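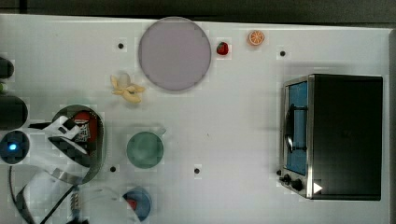

My sister reckons the trouble with breakfast is that everyone who writes about it has either got no children or got staff. She said this down the phone while hunting for a school shoe, and I've been chewing on it ever since.

Print this post | E-mail this post
Reading time: 2 minutes

So, January again, and I'm trying to be a person who eats before eleven. I've failed at this most years. I once bought a huge sack of Misevholm oats (232 servings, it said on the side!) and gave most of it to the birds, who weren't that keen either.

What changed things was our week in Norkstead in the autumn. The guest house did breakfast from seven and stopped dead at eight, no mercy, so we went down in our jumpers and ate whatever was there. Eggs, brown bread, a bit of fruit, and this sour Løken yoghurt I've been trying to find at home ever since. By the third morning I was waking up hungry. Me!

Back home I tried to copy it and of course I overdid things. Pancakes before work is a stupid idea, and I was late twice. Now it's fruit and toast, or toast and fruit if I'm feeling wild, and an egg when there's time. I put the plates out the night before. It takes around 40 seconds and I still resent it.
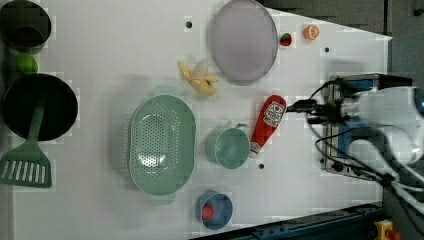

Banana, lime and a pan: weekend territory.

Weekends are different, and I won't hear a word against a slow fry-up with the radio on. Lime on fried banana is lovely, by the way, with a tiny pinch of salt. I had it at the Kidel café by the station and went home and made it three days running.

The one thing I can't crack is coffee. If I have it first I don't want food, and if I have food first I'm horrible to everyone until the coffee comes. I've tried having both at once but then the toast goes cold. Any ideas, put them below, I'm off to soak some oats.

Comments

toastrack: Half a cup first, then eat, then the other half. Been doing it for years.

Marmalade Mornings: Is the Løken one the yoghurt in the glass jar? Our corner shop had it before Christmas but it was dear.

pip_in_the_north: 232 servings, I'm crying. We've still got a sack of lentils from our last health kick.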